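手持ちグリッパによる箱詰め作業データの収集手順と安全・品質ルールの整備
プロジェクト報告書
提出日 2026年7月5日

1. はじめに

本報告書は、手持ちグリッパを用いた箱詰め作業のデータ収集について、班で作成した作業ルールの内容と、その適用結果をまとめたものである。対象としたのは「Masbridge」と名付けた課題で、日用品と菓子の小袋を段ボール箱に入れ、また箱から出す動作を両手のグリッパで行う。収集した動作データは模倣学習に使用する。学習側の結果は別の報告書で扱うため、ここでは収集の手順とルールだけを述べる。

2月の予備収集では、手順を口頭で共有しただけで作業を始めた。その結果、同じ課題名で保存されたエピソードの中に、箱の向き、物品の数、終了の判定がばらばらなものが混在した。予備収集の99エピソードを見直したところ、学習に使えると判断したものは73エピソードであった。残りの26エピソードは、動作そのものの失敗よりも、開始と終了の決め方が人によって違うことに起因するものが多かった。この反省から、本収集の前にルールを文書にすることを今回の目標とした。

2. 参考にした考え方

産業用ロボットには安全に関する国際規格や国内の規則があるが、手持ちグリッパは自分で動く機械ではないため、そのまま当てはめることはできない。それでも、作業前に危険を洗い出すこと、残ったリスクを作業者に知らせること、変更を記録することの3点は共通して使えると考え、ルールの骨組みとした。

データの品質については、先行班が残した「Stidov手順書」を出発点にした。Stidov手順書は単一アームの把持課題用で、両手作業と柔らかい包装の扱いについては記載がない。本プロジェクトではこの二つを補い、全体を「Tetholmルール」第1版としてまとめた。

3. 作業環境に関するルール

3.1 机の周囲
収集は専用の実験室だけでなく、住居やトレーニング器具のある部屋など、普段使われている場所でも行う。背景の多様性を得るためであり、背景にある家具や器具を片付けることは求めない。ただし、次の条件を満たすこと。
・作業者が立つ位置と、腕を動かす範囲に、つまずく物や倒れる物がない。
・ダンベルやバーベルなどの重量物は床に置くかラックに掛けた状態とし、作業中に動かさない。
・ケーブルは作業者の足元を横切らせない。
・椅子に掛けた衣類などは、収集中に動かさない。動かした場合は、そのエピソードの記録票に書く。

3.2 机の上
机のクロスは柄があってもよい。むしろ無地の机だけで集めたデータは、柄のある机で把持位置の推定が悪くなることが予備収集の段階で疑われたため、柄物を意図的に含めている。クロスにしわが寄った場合は、エピソードの間に伸ばす。作業中に伸ばしてはならない。

3.3 箱
箱は上が開いたものを使い、ふたの部分は切り取っておく。切り口は粗くてもよいが、グリッパの指に引っ掛かる突起は切り落とす。補強などで内壁にテープを貼る場合は、端が浮いていないことを確認する。浮いたテープは袋の表面に付着し、把持の失敗と区別しにくい。

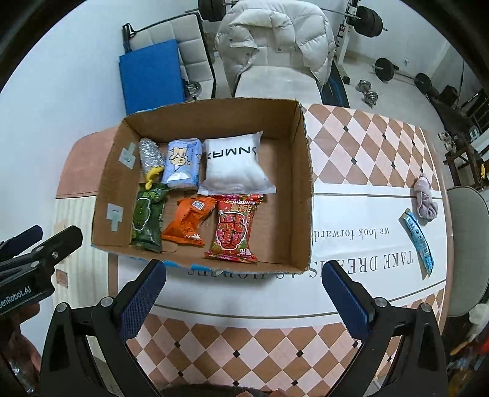 箱の位置は毎回ずらしてよいが、1エピソードの途中で大きく動いた場合は無効とする。軽い箱は、袋を底に押し付けたときや、縁に指が当たったときにずれやすい。左右どちらかの指で箱を押さえる動作は認めるが、押さえる側を途中で何度も入れ替えると学習時の両手の役割が不安定になるので、できるだけ一方に決める。

4. 物品に関するルール

4.1 選び方
物品は、大きさ、硬さ、表面の光沢が異なるものを組み合わせる。今回は菓子の小袋、ポケットティッシュ、中身の膨らんだパウチ、細長い包装の物、ひねってまとめた布などを対象にした。光沢のある包装は照明の反射で白くつぶれることがあるが、実際の使用環境でも起こることなので、除外の理由にはしない。

食品は未開封のものに限る。包装が破れた時点で使用をやめ、交換する。交換後の物が同じ種類であっても、物品表には新しい番号で登録する。

4.2 置き方
開始時の置き方は、次のいずれかとする。
(a) 机上開始:すべての物品を箱の外に置く。箱の中は空にする。
(b) 箱内開始:物品を箱の中に置いた状態から始める。
(c) 混在開始:一部を箱の中、一部を箱の外に置く。
どの置き方で始めたかは記録票に記入する。予備収集では(b)と(c)が区別されておらず、後から映像を見て分類し直すのに時間がかかった。

物品同士は触れていてもよい。重なりは2枚までとし、下の物が完全に隠れる置き方はしない。

4.3 対象外の物
紙片やラベルなど、課題に含まれない小さな物が机に残っていても、把持の邪魔にならなければ収集を続けてよい。ただし物品表に載っていない物をグリッパでつかんだ場合、そのエピソードは無効とする。

5. グリッパの操作に関するルール

5.1 作業前の点検
点検は収集を始める前と、20エピソードごとに行う。項目は以下のとおりである。
・指先のパッドに剥がれや汚れがない。
・リンクの軸部にがたつきがない。
・左右の指が最後まで閉じる。
・カメラのレンズに指紋がない。
・左右の機器の時刻が同期している。
時刻の同期がずれたまま続けると、それ以降のエピソードがすべて使えなくなるため、この項目だけは二人で確認する。

5.2 速度と姿勢
動作は普段の手の速さより遅くする。具体的な秒数は定めず、物品をつかむ直前と放す直前に一度動きを緩めることだけを決めた。秒数を定めた案も試したが、作業者が時間を気にして動作が不自然になったため採用しなかった。

手首は机の面に近づけすぎない。作業者の衣服や指が画角に入ることは避けられないが、対象物が隠れる場合はやり直す。

5.3 両手の使い分け
左右のグリッパが同時に箱の中へ入ることは認める。ただし指同士を接触させない。接触した場合は、動作を続けず、両手を箱の外に出してから再開する。この再開を含むエピソードは有効とし、記録票の「接触」欄に印を付ける。接触後の復帰動作は学習に役立つ可能性があるため、捨てずに別枠で保存する。

5.4 つかみ損ね
同じ物品を3回続けてつかみ損ねた場合は、次の物品に移る。残した物品を手で直してはならない。予備収集では、つかみ損ねた袋を素手で置き直した例があり、映像には残るがグリッパの動作としては説明のつかない移動になっていた。

6. 開始と終了の判定

開始は、両方のグリッパが開いた状態で机の手前にあり、物品に触れていない時点とする。終了は、指定された物品がすべて目標の場所にあり、両方のグリッパが物品から離れて静止した時点とする。箱の中に入れる課題では、袋の一部が縁より上に出ていても、箱に支えられて落ちなければ完了とみなす。

箱から出す課題では、机の上に置いた物品が机の縁からはみ出していないことを条件に加えた。置く順番と並べ方は自由とする。並べ方まで指定すると、作業者が整列に気を取られ、箱から出す動作が短く雑になったためである。
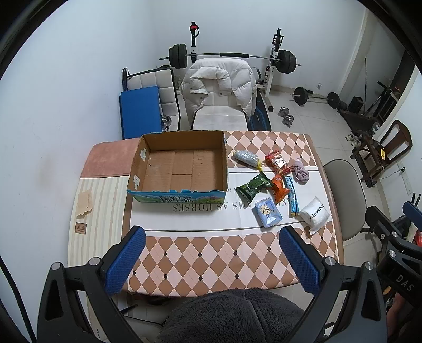

7. 記録と変更の管理

記録票は班で用意したツール「Palamarchuk」に入力する。必須項目は、エピソード番号、作業者番号、課題名、開始時の置き方、物品表の版、点検の有無、無効の場合の理由である。作業者の氏名は入力しない。

映像に第三者や個人の書類などが写った場合は、公開用のデータから除く。部屋の持ち主には、背景が写ることと、データの利用範囲を事前に説明し、書面で同意を得る。同意の取り消しがあった場合に備え、収集場所ごとにフォルダを分けて保存する。

ルールの変更は収集の途中では行わない。問題が見つかった場合は変更案をPalamarchukに書き、その日の収集が終わってから班で決める。変更後のデータには新しい版の番号を付ける。

8. 適用の状況と課題

本収集の目標は1,000エピソードであり、現在も継続中である。最終的な有効率はまだ出せないが、無効の理由を記録票で追えるようになった点は、予備収集と比べて明らかに改善した。開始時の置き方を後から分類する作業もなくなった。

一方で、次の課題が残っている。
第一に、4.2の「重なりは2枚まで」は、膨らんだパウチのように形の変わる物では判断が分かれる。作業者によって、寄り掛かっているだけの状態を重なりに数える場合と数えない場合があった。第2版では写真付きの判定例を付ける予定である。
第二に、20エピソードごとの点検は忘れられやすい。現在は作業者が自分で数えているが、Palamarchuk側で通知を出す方法を検討している。
第三に、箱のずれを「大きく動いた場合」としか書いていない。机のクロスの柄を目印にして移動量を測る案が出たが、柄のない机では使えないため、保留とした。

9. まとめ

予備収集で生じたばらつきをもとに、環境、物品、操作、判定、記録の各項目についてTetholmルール第1版を作成し、本収集に適用した。第2版では上記の三つの課題に加え、二人で確認する項目を時刻同期以外にも広げるかどうかを検討する。

付記:物品表と記録票の様式は班の共有フォルダに置いた。Stidov手順書から変更した箇所は、Tetholmルールの該当項目の末尾に旧項目番号を併記してある。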